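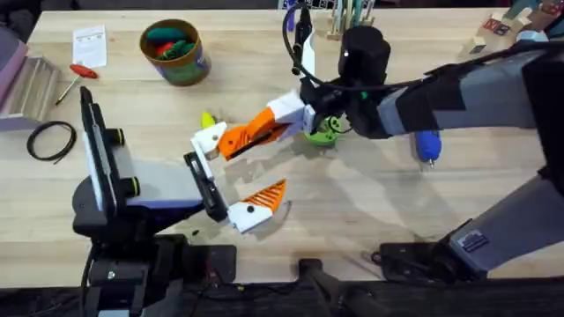
Prirnby's repair bill promises a lot and pays for little

PRIRNBY – The town's new repair voucher program opened for applications in February with a cheerful leaflet, a green logo and a claim that deserves a closer look. According to the leaflet, every household that signs up will "save big" by getting broken things fixed instead of buying new ones. How big is big? The leaflet doesn't say, and neither does anyone at town hall who was asked.

The voucher is worth $50. It can be used once a year, at a shop on the approved list, for a lamp, a toaster, a chair, a vacuum cleaner or anything else that plugs in or stands on legs. Phones are out. So are bicycles, which is odd in a town where the bicycle shop is one of the few places that still does repairs on the spot.

The town says 3,719 households can apply. That sounds generous until you look at the other number, which sits at the bottom of the second page in smaller type. There is money for 600 vouchers. When those are gone, the program closes until next year, and anyone who mailed in the form gets a postcard.

"It's a first step," said Sobia Magsi, who runs the program from the public works office. She said the town wanted to see whether people would use the vouchers before setting aside more money. Asked how the town would tell the difference between a repair that happened because of the voucher and one that would have happened anyway, she said there would be a survey.

The survey has four questions. One of them asks whether you liked the logo.

What a repair costs

The leaflet gives one worked case, a table lamp with a bad switch. The repair comes to less than the voucher, so the owner pays nothing and walks home happy. Fair enough. But a lamp switch is about as easy as repairs get, and plenty of people with a screwdriver and a free evening would do it at the kitchen table.

Take a vacuum cleaner. Mohsin Kazmi, who has fixed household machines on Mangundap Street for most of his working life, charges $88 for a new motor on a common upright, parts included. With the voucher the customer still pays $38. The discount store by the highway sells a whole new vacuum for not much more than that.

"They'll come in, they'll ask, and they'll go home and think about it," Kazmi said. "Some of them will come back. Most won't."

He is on the approved list all the same. He said the form took him an afternoon and that he was asked twice for the same insurance papers.

Parts are the bigger headache, and the program doesn't touch them. Kazmi said he often waits weeks for a belt or a hinge, and some makers won't sell to small shops at all. A voucher does nothing for a toaster when the one piece it needs can't be bought. Some repairers have turned to making plastic parts on desktop printers. The program rules don't say whether a homemade part is covered, and Magsi said she would have to check.

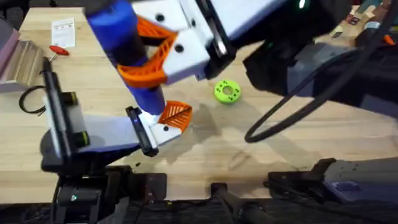
Who gets the money

There is also the matter of the list itself. It has a handful of small shops on it and one large one, Jenus, a chain that sells new appliances and has a service desk in the back. Jenus is allowed to take vouchers like everybody else. It is also allowed, under the rules as written, to look at your dishwasher, tell you it isn't worth fixing, and keep part of the voucher as an inspection fee.

Whether that will happen much is anyone's guess. It is still strange that a program meant to keep old machines running would pay a store that makes its living selling new ones, and would pay it even when nothing gets repaired. Magsi said the inspection fee was there to be fair to shops that spend time on a job that goes nowhere. Kazmi said he has never charged for a look and doesn't plan to start.

The town points to Drurar, across the river, where a similar voucher has been running for a while and is called a success on the Prirnby website. The link goes to a page written by Drurar's own press office. It says how many vouchers were handed out. It doesn't say how many items were working a month later, or what kind of items they were, or whether less trash went to the dump.

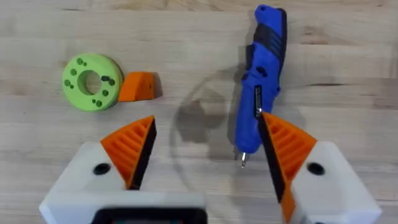
Those would be useful things to know before copying the idea. A count of vouchers tells you that people like free money, and few of us needed a study for that. A shop could keep a simple log of what came in, what was wrong with it and whether it came back. Kazmi already keeps one, in pencil, in a school notebook. Nobody from the town has asked to see it.

None of this means people should skip the program. If you have a lamp with a dead switch or a chair with a loose leg, $50 is $50, and the form is shorter for residents than it is for shops. Applications are taken at the public works counter until 4 p.m. on working days, or by mail. Bring something that shows your address. The voucher has to be used within the year and can't be split between two repairs.

Magsi said the survey results will be posted on the town website once the vouchers have run out. She didn't give a date.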